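Search this journal
Search
Advanced search

Filed under: Household Objects / Storage and Handling / Field Studies

3. Upright vessels in the domestic store

3.1 Scope and terms

Section 2 dealt with flat and stackable containers. The present section covers upright vessels, by which we mean any closed or open container whose height is clearly greater than its width and which is normally kept standing on its base. Bottles with narrow necks were excluded and are treated in Section 4. The remaining group includes canisters, tall jars, plain cylinders, and several forms for which the households had no settled name. The term "collar" is used for any ring near the base that is wider than the body, whether it is part of the vessel or a separate piece on which the vessel stands. The two cases could not always be told apart without lifting the vessel, and the distinction made no difference to the measures reported below.

The survey list contained 200 vessels, recorded in homes in Birport and in the outlying district of Were. Households were visited in September and the list was closed before the analysis began. Vessels in daily use and vessels in long-term storage were entered on the same form, with a separate field for the place of storage. Contents were noted where the household was willing to state them. No vessel was opened by the survey team.

3.2 Surface and form

Each vessel was scored on four points: profile, surface finish, base form, and presence of a handle, knob, or other grip feature. Profile was entered as straight, tapered, or waisted. Finish was entered as matte or glossy under the light in which the vessel was normally kept, and was not checked again under a lamp. This choice favors the conditions under which people reach for the object, but it makes the finish scores less suitable for comparison between rooms. A vessel kept in a dim pantry may be scored as matte when the same surface would look glossy beside a window.

Color was recorded in everyday words. White and off-white were merged after the first round of coding, as the coders could not separate them reliably on curved surfaces.
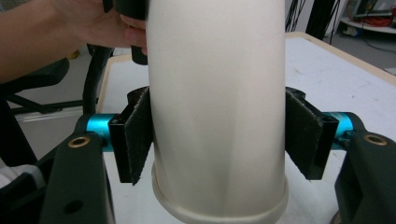

Figure 4. Upright cylindrical vessel with matte, off-white surface and wider collar near the base.

Base form has a direct effect on how a tall vessel is placed and removed. A straight body set directly on a shelf can be pushed close to its neighbors, and in crowded stores the gap between bodies is often too narrow for the fingers. A collar prevents this. The vessel in Figure 4 has a rounded ring that flares out beyond the width of the main body, so that two such vessels placed with their collars touching would still leave a space between them higher up. In the field notes this space was described as "hand room," and we retain the term. Hand room is gained at the cost of shelf width, and households with narrow shelves tended to move collared vessels to the floor or to the top of a cupboard.

The height at which a vessel is held was treated separately from its form. For plain cylinders the form offers little guidance, and the preferred height depends on the fill level, the reach to the shelf, and the clearance above. We distinguish a low hold, a middle hold, and a high hold, each covering one third of the total height. A middle hold, as in Figure 4, with contact on opposite sides of the body, leaves the collar clear. A low hold on a collared vessel brings the hand against the ring, which may serve as a stop. A high hold was used mainly for vessels lifted out of deep boxes, where the lower body could not be reached.

3.3 Placement trials

A smaller set of 9 vessels was taken from the survey list for placement trials. The set was chosen to cover all three profiles and both kinds of base, with and without a collar. Each vessel was set down 6 times on a marked board and the distance between the center of the base and the mark was measured with a steel rule. The board was leveled before each series. Shelf height was fixed, and no neighboring vessels were present.

The trials were intended to test the procedure and were too few to support estimates for the full list. They did expose a problem in the measurement of collared vessels. When the collar hid the mark, the center of the base had to be found from the outer edge of the ring, and any unevenness in the ring was passed on to the result. For later series the Plallska board was used in place of the plain one. It carries concentric lines that extend past the widest collar in the set, and the position can be read from the lines without moving the vessel. Readings from the two boards are reported separately in the appendix and should not be pooled.

Tilt at contact was noted by eye as present or absent. Agreement between coders on this item was poor for tapered vessels, where the sloping side was sometimes mistaken for a lean of the whole body. The item was kept for straight profiles only.

3.4 Limits of the vessel record

The survey form, derived from the Grila inventory sheet, has one line per object. A vessel and its lid therefore share a line, and a vessel stored apart from its lid appears as incomplete. The sheet also has no field for wall thickness. Weight when empty was requested but was missing for many of the vessels in use, whose owners did not wish to empty them. The relation between weight and preferred hold height could not be examined for this reason.

The sheet was last revised on April 5, 2021, when the field for base form was added. Records made on the earlier version were recoded from sketches where the sketch showed the base clearly. Where it did not, base form was left blank, and the vessel was omitted from the comparison of collared and plain bases but kept in all other counts.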